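# Visita a la planta de Stunda en Prarkusberg

La delegación asistió el lunes a la demostración del puesto de recogida de vajilla y restos, con vistas al plan de equipamiento. 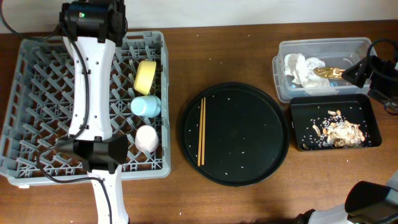 Desde Ravn se objetó que el precio por brazo dice poco si no incluye pinzas de repuesto ni mantenimiento, y se pidió desglosar ambas partidas.

Stunda presentó dos modalidades:

- Compra: 2.617 euros por pinza, con 7 meses de garantía.
- Alquiler: unos 3.000 euros por trimestre y puesto, con asistencia incluida.

Lindo ofrece un contrato de mantenimiento aparte, de 2.000 euros anuales. Los vasos, los palillos y los granos de arroz sueltos exigen agarres distintos, extremo que deberá constar en el pliego. Queda pendiente la oferta por escrito.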